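Table clearing, second batch
4 April 2020

I finished the second batch of table clearing recordings last night. The first batch was 300 clips and most of it turned out to be too clean. I had laid the trash out with space between the pieces, picked each one up from the middle, and dropped it in the bin. A model trained on that learned to pick up trash that had been laid out with space between the pieces.

So for this batch I changed how I set the table. I tip everything out of a bag and leave it how it lands. Wrappers end up on top of cloths, cartons fall on their sides, and thin plastic gets stuck under heavier things. I allow myself one fix before recording, and only if something has rolled onto the floor.

The recordings are done with the hand-held grippers, one in each hand. I keep the project under the name Kesska, mostly because the folder needed a name. Each clip starts with both grippers over the table and ends when the last piece is in the bin or when I give up. I keep the clips where I give up, but they go in a separate folder and I haven't decided what to do with them. 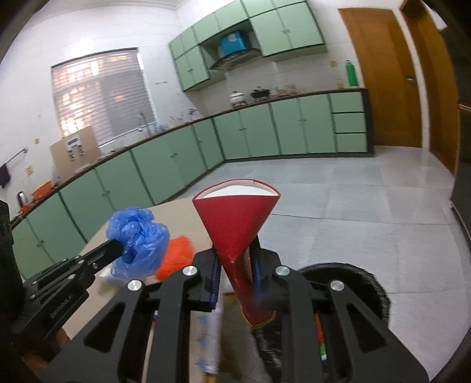 Folded cartons are harder than I expected. If you close on the wide part, the carton flattens and the next grasp is on a different shape than the one you planned for. If you close lower down, it holds, but it can swing on the way to the bin. I do both on purpose now and write down which one it was. Nelia, the labeling script I use, has a field for grasp position that I ignored the whole first batch. I regret that.

Thin plastic bags are the other problem. They stick to the table, and they look different every time you let go of them. With two hands I can hold the bag with one gripper and work on something else with the other, and I want the model to see that. In the first batch I almost never used both hands at once. I had to slow down to learn it.

Some settings, for anyone doing the same thing:

Pieces on the table: 9 at most
Takes per layout: 10
Bin: moved after every layout
Blinds: left as they are

I get tired after around 10 layouts and my motions get sloppy, so I stop there for the day. You can tell in the playback. The grippers start to hover before each grasp, and the model would pick that up too.

The new clips still need to be trimmed. After that I'll train on both batches together and then on the second one alone, and compare. I wrote up my trimming rules in the Bistitz post, and they haven't changed except that I now leave a full second at the start.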